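Back to the Arnmont fiddle tapes
2026-03-10

A few more bits and pieces following on from my ramblings in December about the old Arnmont dance bands. I had more emails about that post than anything I've put up in ages, so thank you, and sorry if I still owe you a reply.

First, the good news. The Venckus reissue is finally out! It's a double CD with 41 tunes on it, all taken from the reel-to-reels that used to be passed round on fourth-hand cassettes. My own cassette had the first side of something else entirely bleeding through on every waltz, so hearing these clean is a bit of a shock. You can hear the caller's feet. You can hear somebody drop what sounds like a tray during the second polka, and the band just carries on.
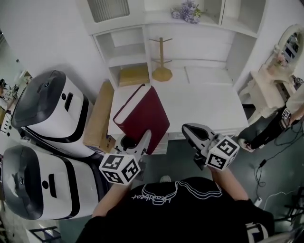 I'd always assumed the squeezebox on the slow numbers was tuned a bit sharp, and that everyone else was putting up with it. On the new transfer it's bang in tune, and it was my cassette running fast. So that's years of me playing "Amdale Lasses" in the wrong key and telling other people they had it wrong (apologies to the whole of the back row at our session).

The notes are decent, 13 pages, mostly about how the band got from village to village. I'd have liked more on where the tunes came from. Three of the reels are listed as traditional and I'd swear one of them is a music hall song with the corners knocked off. If you know it, please put me out of my misery.

I do have one grumble, and it's the running order. They've put all the waltzes together at the end, eight in a row, and however much you love a waltz that's a long sit. I've been playing the second disc on shuffle and it's much better for it.

Cisent, the little label behind it, say there's a song collection coming next, unaccompanied singers mostly, recorded in kitchens and back bars. I've heard two tracks and one of them stopped me halfway through the washing up. More on that when I've got the whole thing.

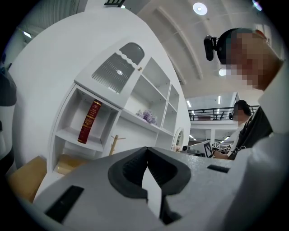

Do you need to have heard the old cassettes to enjoy the new set?
Not at all. Start with disc one, track four, turn it up, and go back to the beginning once you've got your breath.

Next time I'll get round to the Amdale singing weekend, which I've been promising since before Christmas. I've still got 50 minutes of my own recordings to listen through, and most of that is people looking for chairs.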